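Print this page
E-mail this page

The Long Table, Square by Square

Gwawr Jarman has wanted a table with rules for years. The one in the back room at Skurnholm used to be a place where mail, mugs and half a bicycle pump went to retire, and every attempt at setting out a meal on it ended in a negotiation. So in January she covered the top in brown kraft paper, bought more blue tape than any household needs, and gave the thing a grid.

The idea is simple enough to explain to a guest who is still holding a coat. A plate gets a square. A container gets a square. Elbows get whatever is left. Kaj Hjaltested, who did the taping, says the lines are straight. Kaj also hung the shelves at Graltia, so make of that what you will.

With things on it, the table looks like a board game with lunch as the prize. 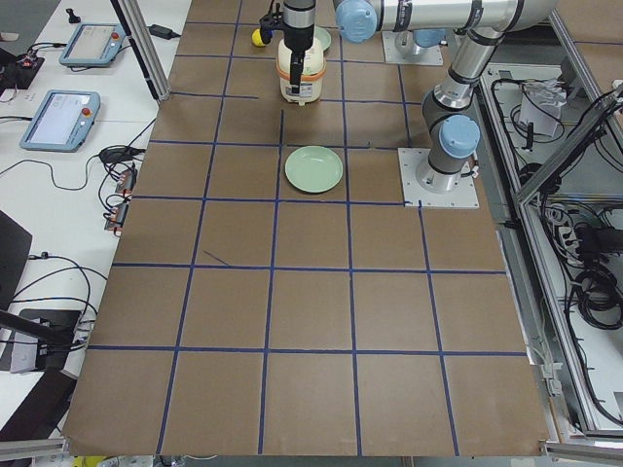

Green plate, square to itself. The cream container with the orange band is still up in the air.

The plates are the pale green ones, shallow, good for crackers and hopeless for soup. Gwawr bought 4 at the Hafþórsson closing sale and has been defending them ever since. They do look well on brown paper - most things do, which is a little annoying when you think what tablecloths cost.

As for the short stroke of tape sitting crooked inside one of the squares, opinion is divided. Kaj calls it a marker. Gwawr calls it Kaj. It has been voted on 2 times and it stays.

A few notes for anyone tempted to copy us. Buy the wider roll of paper, or you will have a seam and you will hate the seam. Tape the long lines first and have a sandwich before the short ones. Do not let anyone "just put something down for a second" while you are measuring. The whole job took us 7 hours with the radio on, and we still had to peel up a line and start over after an argument over the word "square."

More pictures when the good bowls come back from Nulon. They were lent out for a weekend, which was optimistic of us.

Last updated 6 September 2021

Print this page
E-mail this page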